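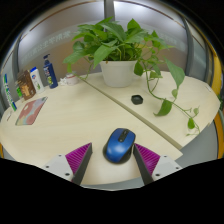 Lutlow Product Guides, Technical Writer

Section 4. Setting Up the Table

Your Bellex desk mat works best on a table you can see. Most households will need to start further back than that.

1. Move the row of bottles and cartons to the far edge. You need not find them a real home. We have met people.

2. Leave the potted plant at the back, on the side away from the mouse cable if you have one. Water it before the mat goes down.

3. Set the mouse aside. A blue and black one slides on a mat exactly as well as a gray one, whatever the store told you.

4. Wipe the bare wood with a dry cloth and wait 5 minutes.

CAUTION: Do not use cleaner from the row in step 1 without reading which bottle it is. Shampoo leaves a finish our warranty does not cover.

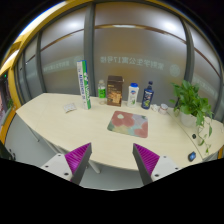

Issue 3, page 5

5. Lay the mat near the middle of the table, flowers up. A slight tilt is fine for now.

6. Press from the center outward, then square the mat to the table edge, or to your own idea of it.

7. Keep the mat empty for more than 300 seconds so the corners can settle.

NOTE: Tall cartons lean. Stand them behind the mat, where they have less to land on.

8. Return the mouse. For left-handed use, see Section 5.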